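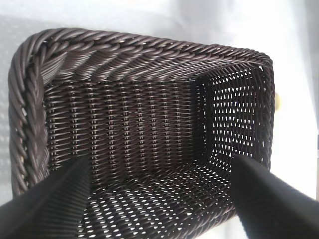 Teleop vs. hand guiding for putting stuff in a basket

fladgate_osaze
Thursday, 9:40 pm
OK so I've been teaching my arm to drop small things into a wicker basket and I'm stuck on the demo part. I have 60 demos so far, all by remote control with a cheap leader arm. When I play the policy back, it gets over the basket fine and then dithers. Sometimes it goes way down toward the floor, sometimes it lets go from up high and things bounce. Would I be better off just grabbing the arm and moving it by hand? Wrist camera only, if that matters.

Chibuzor N.
By hand, every time. I fought with a leader arm for most of November and my demos were garbage until I switched. You feel the rim when you bump it! With remote control you're guessing.

rureck22
Hard disagree with Chibuzor. If you push the arm around yourself, your hands and sleeves end up in the camera view, and then the policy has never seen what the world looks like without you in it. I'd stick with the leader arm and fix the demos.

Chibuzor N.
My hands are never in the wrist view, I hold it at the elbow. Depends on the arm I guess. Mine's light.

rureck22
Fair, mine is not light lol

C_Danladi
Before you change the hardware side, how consistent are you about where you let go? Dithering over the target sounds to me like half your demos release high and half release low. Pick one height and redo them.

fladgate_osaze
Uh. Yeah. I got lazy after the first 15 or so and started dropping from wherever. The early ones I put the fingertips down almost to the weave before opening.

C_Danladi
There you go. Keep the low ones, toss the rest.

Tosin_S
I'd also look at the basket itself. Open weave on a white table means loads of tiny bright spots coming through the bottom and the side, and they shift every time the wrist moves. I put a sheet of brown paper under mine and it calmed down a lot. Might have been luck, I changed the lighting the same evening.

rureck22
Or leave it and collect more. 300 demos and it won't care about the weave.

Tosin_S
Some of us have jobs :)

Ibrahim A.
Small thing, slow down on the way in. I watched my own demos back and I was swinging into the basket fast enough to smear the fingers in the video. Now I come in, stop for a beat over the middle, then go down. Feels silly doing it but the playback is much smoother.

Chibuzor N.
I don't love the pausing, my policy learned to pause too and sometimes it just stayed there forever

Ibrahim A.
Ha, how long were you pausing? Mine is really short.

Chibuzor N.
Long enough to drink coffee, probably

fladgate_osaze
OK, plan is to redo everything low and slower with the leader arm, then try 22 by hand and compare. Not buying paper yet. Does anybody move the basket between demos or do you tape it down?

C_Danladi
Move it a little each time. Turn it too.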